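Call for participants: reviewing the Gasska table-clearing kit
Reference 3756
Fadum, Grulatent office

We are looking for people to come and spend some time with Gasska, our two-armed table-clearing kit, and tell us frankly what they think of it before we put it on offer to cafés, canteens and community halls. You don't need to know a thing about robots. If you have ever wiped down a table after a birthday party, or closed up a lunch counter, or picked up after a roomful of teenagers, you already know more about this job than most of us did when we started, and we would love to have you.

Gasska's work is simple to explain and surprisingly fiddly to do. It picks up what people leave behind on a table (cups, wrappers, balled-up paper and so on) and moves it to where it belongs, either a tray for things to keep or a bin for things to throw out. We have been living with it for a good long while now, and we have reached the stage where our own opinions are no longer much use to anyone. We know its habits too well! Fresh eyes are what we need, and we would be so glad if a few of them were yours.
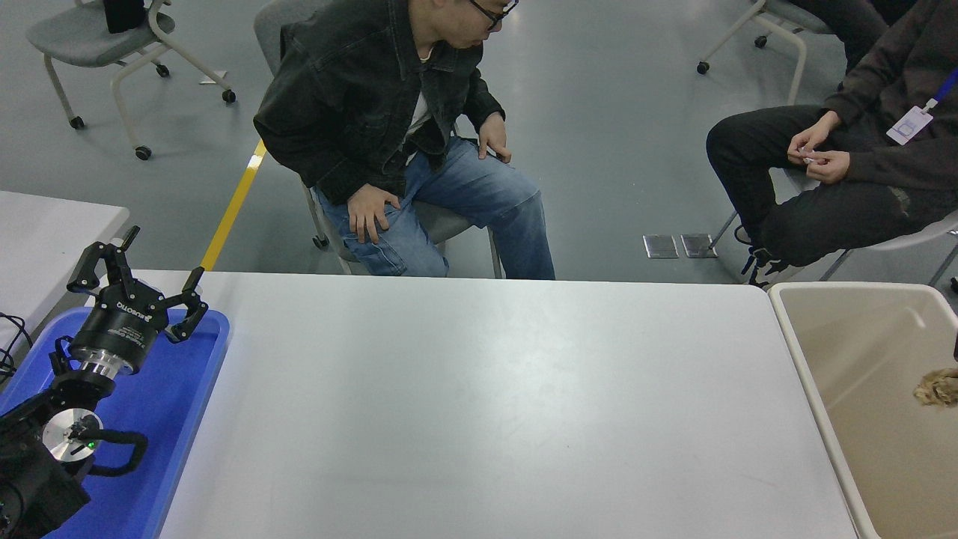
Do I need any technical experience to take part?

None at all; a short introduction at the start of your first session covers everything you need to know.

What you would be doing

Each participant comes to four sessions, spread over June, and each session lasts 90 minutes with a break whenever you want one. You will be seated near the table for most of that time, so please wear whatever you find comfortable. A member of our team is always in the room and handles the controls, and you can ask for the arms to be stopped at any moment, for any reason, including just wanting to stretch your legs or finish a conversation.

In the first session we mostly ask you to sit and watch, and to talk to us as you would to a neighbor. Does it seem slow? Does it make you nervous when it reaches? Would you let it near your coffee? In the later sessions you will get to lay the table yourself with the kinds of leftovers you see in your own kitchen or workplace, and we very much hope you will be a little unkind about it. Bring your own wrappers if you like. People who run lunchrooms tend to have strong feelings about wrappers, and we want to hear all of them.
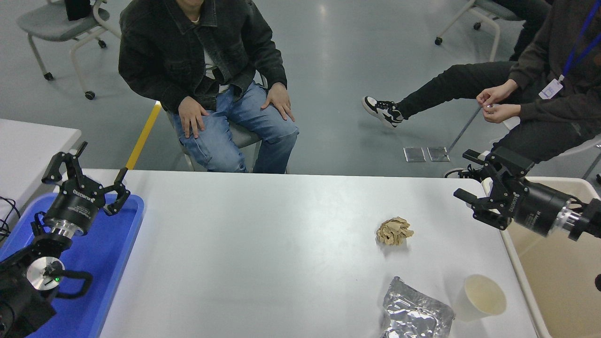
We are also putting together the printed guide that goes with the kit, and part of your last session will be spent reading a draft of it. Please mark it up as much as you want. The current version was written by engineers, and although they are dear people they do use the word "initialize" more than is good for anybody.

Who we would like to hear from

Adults of any age, with or without a job in food service. We have four places held back for people who use a wheelchair or have limited reach, as we think a kit like this could be a real help to them and we would hate to guess at what they need. The sessions are held in English. If you would like an interpreter or a companion with you, tell us and we will gladly set out another chair.

We can't take people who work for a company that makes or sells similar equipment, and we ask everyone to sign a short agreement about keeping unreleased details to themselves. It is one page and written in everyday words.

Where and when

Sessions take place in the Puma room on the ground floor of our Grulatent office. There is step-free access from the parking lot, and a bus stop across the street. We run morning and late afternoon slots, and we have kept Thursday evenings free for those who can't get away during the working day. Tea, coffee and sandwiches are provided — tell us about allergies when you write.

What you receive

You will be paid for every session you attend, at our standard participant rate, and travel within the area is covered if you keep your tickets. Should you need to drop out partway through, you keep what you have earned up to then. We send everyone a copy of the finished review, with the unflattering parts left in.

How to apply

Write to the Gasska team at the Fadum front desk, by letter or through the contact form on this site, and put reference 3756 at the top. A few lines about yourself and the tables you have cleared in your life will do nicely. Please mention which times of day suit you. We answer every message, although it may take us a week or so in the busy stretch, and anyone we can't fit in this time will be asked first when the next round opens.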